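**Ticket 61 - number puzzle: tiles tight in the tray, one damaged corner**
Opened by: Teodor Strömberg
Assigned to: Khải Lương
Status: open, waiting on spare tile
Opened: July 2025

**Teodor, first note**

Hello Khải, and sorry in advance for the length of this one. It's the wooden number puzzle from the Drovaten order, the one with numerals one to ten and the little pictures that go with them. I've had two complaints from families now that the tiles don't want to go home. One dad told me his daughter got so cross with it that she put the whole thing under the couch, and I can't say I blame her. I had a go myself over a cup of tea and found that some tiles drop in nicely and others sit proud and need a good push.

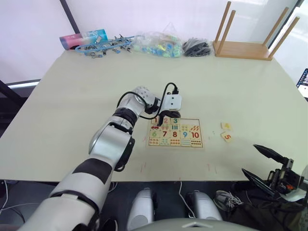
My first thought was that somebody had mixed up two sets, as we had that trouble last November with the animal one. I went looking for doubles and found none, and the colours all seem to belong together. The top row was my sticking point. With 1, 2 and 3 in place, I had the yellow 4 and the orange 5 left lying out to the right of the board, and it was those two I wanted to ask you about before I got out the sandpaper. Is there an order they're meant to go in? Or is it just the weather getting into the wood?

**Khải, reply**

Hi Teodor, no need to apologise, I enjoy your tickets. Please don't sand anything yet! We lost a lovely shape sorter that way and I still feel bad about it.

I'd try these in turn and jot down what happens:

1. Take every tile out and tip the tray over a sheet of newspaper. Give it a pat on the back. Crumbs and grit love the corners.
2. Run a dry, soft toothbrush along the inside edge.
3. Put the tiles back from the left of each row, working across, without pressing until the row is full.
4. If one tile still rides up, swap nothing. Write its number on the ticket and leave it out.

The wavy edges are the fussy part. They do look as though any tile would sit in any spot, and a child will naturally try, but a wrong neighbour pushes everything else over by a hair.

**Teodor, second note**

I did as I was told, toothbrush and all. A surprising amount of fluff came out, plus what I'm fairly sure was a sultana. Tín Bạch kept me company and read out your steps in a very serious voice.

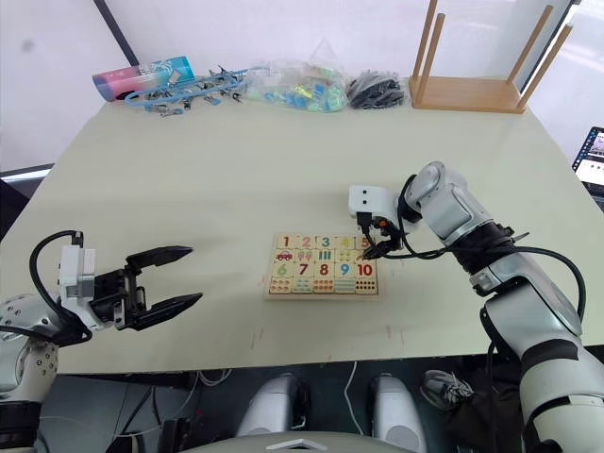
Working across from the left made a real difference to how it felt in the hand, and I'm happy to say I didn't have to thump anything. It also helps to know what you're aiming for, and I'd like us to put a card in the box for grown-ups. Numerals 1 to 5 run along the top, then a row of pictures, with the red car first and the ice-cream cones next to it, then 6 to 10, and the dots and counting pictures at the bottom. I'd been starting with the pictures, which is probably why I got in such a muddle. Could you have a look at the wording when I've drafted it? My drafts run on a bit, as you know.

One more question while I have you. Nghĩa Tạ wondered whether a rub of beeswax along the edges would stop them swelling. I said I'd ask before she opened the tin.
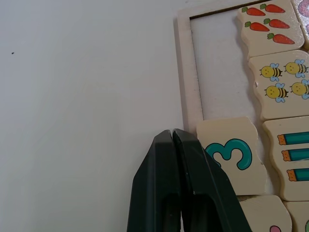 *Hồ Street Toy Library - Repairs and Returns*

**Khải, reply**

Lovely work, and tell Nghĩa to hold off on the wax for now, please. It's grand on plain blocks, but I worry about it creeping over the printed faces, and those carrots and bees are the best part of the set. If she's keen, she could try it on the underside of the tray only.

While the tiles are out, would you mind checking the edges for chips? Look closely at the bees, on the left-hand side. A small nick there won't hurt the fit, but it can be a bit scratchy for little fingers. A fingertip run slowly along each edge will find anything rough. Write down whichever tiles need attention and we'll sort them in one go.

**Teodor, third note**

Well, I've been round them all, and the bees have a small notch as you say. I'd call that one cosmetic. The 2 is another matter, I'm afraid, and I've put it down as the one that needs doing.

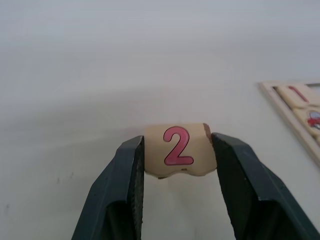 *Tile 2, upper right corner: chipped, darker wood exposed. Numeral undamaged.*

It's the roughness I don't care for. The pink face is as cheerful as ever, but the corner looks worn or torn, and I wouldn't want to hand it to a toddler who still tastes everything. I've put the set on the "not for loan" shelf with a note on the lid.

**Khải, reply**

Agreed, keep it off loan. I've written to Drovaten about a single replacement and will pass on whatever they say. If they only sell full sets, Định Doãn has offered to seal the corner with a dab of child-safe varnish, after a very light smoothing (his hands, Teodor, with the greatest affection).

Still to do:

- [x] Clean tray and refit, left to right
- [x] Check all edges
- [ ] Draft card for the box - Teodor
- [ ] Spare tile 2, or varnish - Khải / Định
- [ ] Smooth the nick on the bees tile - Định
- [ ] Ring the family with the couch and let them know it wasn't their daughter's fault - Teodor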